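# Gesari quarry expansion - anyone else read the water section?

**wevsteadcreek**

Got thru the permit application last night. Gesari wants to add 800 feet to the north pit and put the waste rock in the hollow above Yoo Creek. Water section is 10 pages. Ten. Most of it maps.

The comment period closes end of May. Haven't seen a word in the paper.

**N_Obradović**

Read it too. They call the creek "intermittent." I've lived on it 2,224 feet downstream of the pit line (surveyed when we bought) and it has never gone dry in August. Never.

Intermittent means less paperwork. Draw your own conclusions.

**abelardo.a**

Not a conspiracy Nikola. The state map has it as intermittent above the culvert and perennial below. Your place is below. They used the state map like everyone does.

I hauled for Gesari for years, they're not saints but the pond work is decent.

**N_Obradović**

The state map is wrong then. And the fill goes ABOVE the culvert, so where do you think my water comes from

**soyulk**

Can we stick to what goes in the comment letter? Things I'd ask for:

- Flow readings on the upper creek for a full year, not one spring visit
- Who pays if wells go cloudy. The application says "the operator will consult with owners." Consult is not pay
- Blasting hours. Right now its 7 to 7 and they want Saturdays left open. No
- Raw numbers from the Markano sampling, the whole spreadsheet.

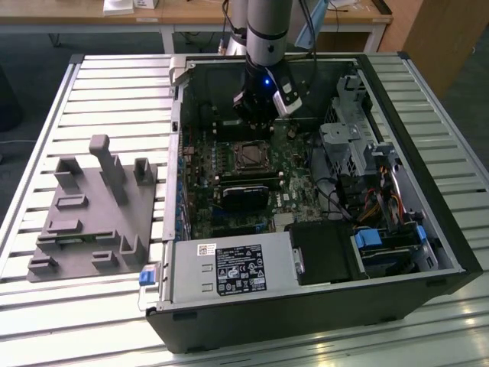

## Meeting notes, for people who couldn't make it

**soyulk**

Typed fast, sorry for mistakes. Ye-rin Um from the county ran it. Gesari sent 2 people, neither could answer the well question. Sang-wook Cheon asked about dust on the school road and was told it's a seperate permit. He asked which permit. They'd get back to him.

Fill height came up. The drawing and the text don't match - text says the hollow gets filled to the old logging road, drawing shows it going over the road and up the bank. Ye-rin said she would send that back in writing.

**abelardo.a**

The mismatch is a fair point. That one they should fix. Still think the jobs matter and half the folks in that room don't work up here.

**scheon**

I work up here. My kid also walks that road. Both things.

Has anyone got the older Markano samples, from before the second pond? I had a link on the Wevstead page but it's dead.

**soyulk**

I have them, same drive as the rest. Will post when I can. Quick version from memory, so check it: sulfate went up after the second pond, then leveled off. Didn't look at metals.
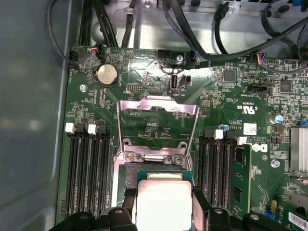 Would want somebody who knows water chemistry to look before we put any of it in a letter. If we get one number wrong they'll only talk about that number.

**wevsteadcreek**

Agree. Draft letter goes up tonight, rip it apart. Keeping it to wells, flow and the drawing problem. Dust gets its own letter once we know which permit.

**N_Obradović**

Put the culvert in. I'll take pictures of it running in August if they want to wait that long.

**abelardo.a**

I'll sign if the line about "destroying the hollow" comes out. Otherwise no.

**wevsteadcreek**

Its out.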